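Questions I get asked about the letter-writing club, answered in no particular order. If yours isn't on the list, catch me at the tea urn.

## Do I need nice handwriting?

Goodness, no! Mine looks like a spider fell in the ink. Plenty of us print in capitals, and Alun Jenkins types all of his on a machine older than I am.

## How do I get a pen pal?

Fill in the short form and I'll match you up myself, usually within 3 weeks. I go by hobbies first and age second (gardeners get snapped up very quickly, so do say if you are one).

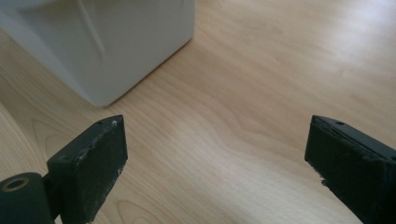

Please put down whether you want somebody in Britain or abroad, as overseas post can be painfully slow.

## What does it cost?

Members pay 59 pence a month, and you buy your own stamps. We've got more than 200 people on the books now, so that covers the newsletter and the hall at Fosness with a bit left for biscuits.

## What on earth do I write about?

Anything! Your bus journey, your tomatoes, the row over the hedge. My first letter to Mrs Weerasinghe was nearly all soup, and we're still writing. If you're stuck, pinch a question from the Kindness sheet, our list of 200 openers. 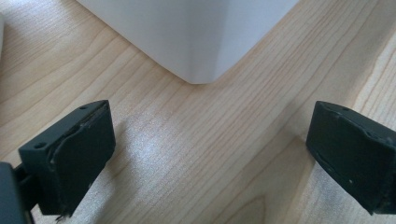 "What did you have for tea as a child?" always gets a good long reply.

## My pen pal has gone quiet. What now?

Give it six weeks, then send a cheery postcard. Still nothing? Tell me and I'll find you somebody else, no hard feelings.

## Can children join?

Yes, from eight upwards, with a parent's say-so. Their letters come through me and never go to a home address. New forms are out in September.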